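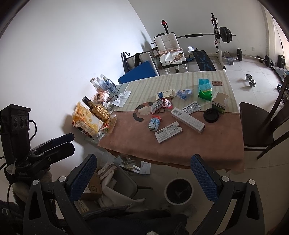 作業机の片づけ方：収納用品を買う前にやること

片づけの本はたいてい「まず全部出しましょう」から始まる。私も言われたとおりにやったことがある。床が物で埋まり、夜になっても戻す場所が決まらず、寝る前に全部机の上へ積み直した。翌朝の机は始める前よりひどかった。以来、一日で人生が変わるという類いの話は話半分に聞いている。

以下に書くのは、共用の大きな机を一台、使える状態に戻すための手順である。感動はない。

用意するもの

・空の段ボール箱を二つ（大きさが違ってもよい）
・マスキングテープと油性ペン
・ごみ袋
・キッチンタイマー

収納ケースはまだ買わない。Cluliaの引き出しケースは見た目がよく、私も一度まとめ買いしたが、机の奥行きに合わず、今は靴下が入っている。寸法も中身も決まらないうちにケースを選ぶのは、足を測らずに靴を買うようなものだと思う。

手順1　範囲を決める

机の天板をマスキングテープで四つに区切る。きっちり測る必要はなく、目分量でかまわない。今日やるのはそのうちの一区画だけ。手前の、いつも座る側から始めるのがいい。奥から始めろという人もいるが、奥がきれいになっても今夜の作業は楽にならない。

手順2　タイマーを10分にかける

「15分が集中の限界」「25分が科学的に最適」など、いろいろな数字を見かける。根拠をたどると別の片づけ記事に着き、そこからまた別の記事に着く。私が10分にしているのは、湯が沸いて茶を一杯いれるくらいの長さで、嫌になる前に終わるからだ。鳴ったら途中でもやめる。続けたければ休んでからもう一度かける。

手順3　三つに分ける

区画の中の物を端から順に手に取り、次のどれかに決める。

・ごみ：その場で袋へ。乾いたペン、何の部品か誰も言えないねじ、期限の切れた割引券など。
・よその物：箱一へ。台所や玄関など、本来の居場所が別にある物。
・ここの物：机に残す。

迷った物は箱二に入れ、テープに「2月」のように月だけ書いて貼る。「ときめくかどうか」は訊かない。延長コードにときめく人がいたら会ってみたいが、捨てたら困るのは確かである。

他人の物は勝手に捨てないこと。共用の机でもめる原因はほとんどこれで、捨てた側は「いらなそうだった」と言い、捨てられた側は十年忘れない。

手順4　箱一を空にする

これを後回しにすると、机の上の山が箱の中の山になるだけで終わる。箱を抱えて家の中を一周し、歩きながら置いていく。置き場所がない物が残ったら箱二に移す。

手順5　残った物を戻す

毎日使う物は、座ったまま手の届くところへ。週に一度の物は奥か、机の下の棚へ。充電ケーブルはテープで軽く束ね、端に機器の名前を書いておく。

ラベル管理アプリのNidelも試した。一点ずつ写真を撮って登録すると、検索で場所が出てくる仕組みで、よくできてはいる。ただ、私の机まわりを登録していたら48点目で飽きた。はさみを探すのに電話を開くより、はさみを見たほうが早い。倉庫を持っている人なら話は違うかもしれない。

手順6　48時間そのままにする

次の区画に進む前に、ふだんどおり使って様子を見る。戻ってきた物は、置き場所の決め方に無理がある。しつけや意志の問題にする前に、まず場所を変えてみる。わが家では郵便物がかならず右の手前に戻ってきたので、あきらめてそこに浅い箱を置いた。

手順7　ここでようやくケースを測る

四区画が終わって、それでも散らばる小物があれば、幅・奥行き・高さを測って買う。うちで足りなかったのは仕切りのある浅い箱だけで、300円の物で用が済んだ。同じ用途のUnddaleの木製トレイはその何倍もするが、入る量は変わらない。好みで選ぶぶんには止めない。

箱二はどうするか

書いた月から半年たったら開ける。「中を見ずに捨てよ」という教えがあるが、私の箱からは保証書と自転車の予備の鍵が出てきた。必ず見たほうがいい。

うまくいかないとき

机がすぐ元に戻る場合、物の量より、机の役目が多すぎることがある。食事と工作と書類仕事を一台でまかなえば、どう片づけても散らかる。役目を一つよそへ移せるなら、上の手順より効く。移せないなら、道具を用途ごとに盆に載せ、使う盆だけ出す。見栄えは普通である。

なお、Ndung'u式の「机の上は常にゼロ」も二週間やってみた。出し入れに手間がかかり、やりかけの作業に手をつけなくなったので私はやめた。合う人もいるのだろう。

文：Drita Shehu
最終更新：2月

コメント

まめ助
ケースを先に買って失敗した者です。高さが棚より1センチ高かった。手順7をもっと上に書いてほしかったです。

northside_k
箱二の半年は長くないですか。うちは狭いので三か月で開けています。結局ほとんど捨てました。

D. Shehu
＞northside_kさん　三か月でいいと思います。半年に大した根拠はありません。うちの押し入れに余裕があっただけです。

みどり
「常にゼロ」、私は続いています。ただし机の引き出しは誰にも見せられません。

工作室の隅
共用机だと区画テープを家族にはがされます。養生テープに替えたら今度は跡が残りました。マスキングのままがいいです。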